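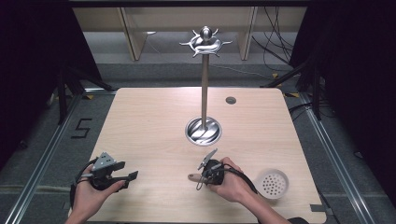

Utensil stands: cleaning, re-levelling and storage

The rotating utensil stands supplied with the Lirkden kitchen range have now been in use long enough for the first round of maintenance. These notes cover the stand itself, the perforated cup sold alongside it and the tabletop the two are normally kept on. They replace the single sheet issued with the Kamard delivery in June, which gave the wrong order for reassembly.

The stand

The Lirkden stand comes apart into three pieces: base, pole and hook ring. The base is weighted and should not be opened. The pole screws into it with a right-hand thread, and the ring is held at the top by the small knob. Undo the knob first, lift off the ring, then unscrew the pole. Doing it the other way round puts a side load on the thread, and two of the stands returned to the Tastville workshop had damaged threads for that reason.

Wash the ring by hand in warm water with a little washing-up liquid. Food residue collects on the inside of the curl of each hook, where a cloth does not reach. A soft bottle brush is suitable. Wire wool and cream cleaner are not, on any polished part. The ring may be soaked for up to 8 minutes. The base must not be soaked at all: water gets in under the felt on its underside and stays there, and the felt then marks the table.

Polished bases show finger marks and water spots more than any other part. Wipe with a damp microfibre cloth, then dry straight away with a second one. In hard water areas use a few drops of white vinegar on the cloth, followed by plain water. Polish in one direction, from the pole outwards.

Reassemble in the order base, pole, ring, knob. Tighten the knob by hand only. The ring should turn with slight resistance and should not rock. If it rocks with the knob tight, the fibre washer is missing or worn flat. Replacement washers are held at Tastville and go out by ordinary post.

Loading

Maximum load is 2 kg, spread evenly over the hooks. Hang heavy items such as ladles opposite one another. A stand loaded on one side only will stay upright on a level surface, but the pole is pulled slightly out of true, and over a few months this can be seen by eye. Mugs may be hung from the stand if the handles clear the hooks without force — thick stoneware handles generally do not.

The overall height of the assembled stand is 38 cm. Members who keep it beneath a wall cupboard should allow enough room above to lift the ring clear, or move the stand forward before dismantling.

The cup

The white Jang cup has a perforated bottom and is intended for draining small cutlery. Rinse it after each use and leave it on its side with the open end clear of the worktop so that air can pass through. Stood upright on a flat surface, it holds a film of water under the holes, and scale forms there first. Blocked holes can be cleared with a wooden cocktail stick. Metal skewers enlarge them and leave a rough edge.

The cup does not fix to the stand. A clip was considered for the second batch and dropped on grounds of cost.

The tabletop

Pale wood shows rings and grey marks early. Lift the stand to move it. Dragging it leaves fine scratches across the grain, which catch dirt and are difficult to remove without refinishing the area.
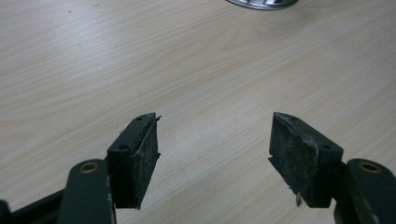
Tabletop grain, with the rim of a metal base at the top.

Clean along the grain with a well-wrung cloth. Small dark specks are often dried food and will lift with a plastic scraper held almost flat. If a speck does not lift after two attempts, leave it and check again after the next clean. Scraping harder removes the finish before it removes the mark.

Where a table has a cable grommet, vacuum around the rim with the brush nozzle before wiping. Crumbs pushed under the rim by a wet cloth swell and hold it slightly proud of the surface.

Parts and returns

Of the stands sent out so far, 97 are registered. Unregistered stands are still covered, but the request must include the batch code from the paper label under the base. Please return the pole and ring together even if only one is faulty, as the fit is checked as a pair. Bases should be sent back only on request.

Washers, knobs and felt discs are free. Rings are charged at cost. The revised reassembly sheet will be packed with all new stands, and paper copies can be had from the Tastville counter until 4 pm.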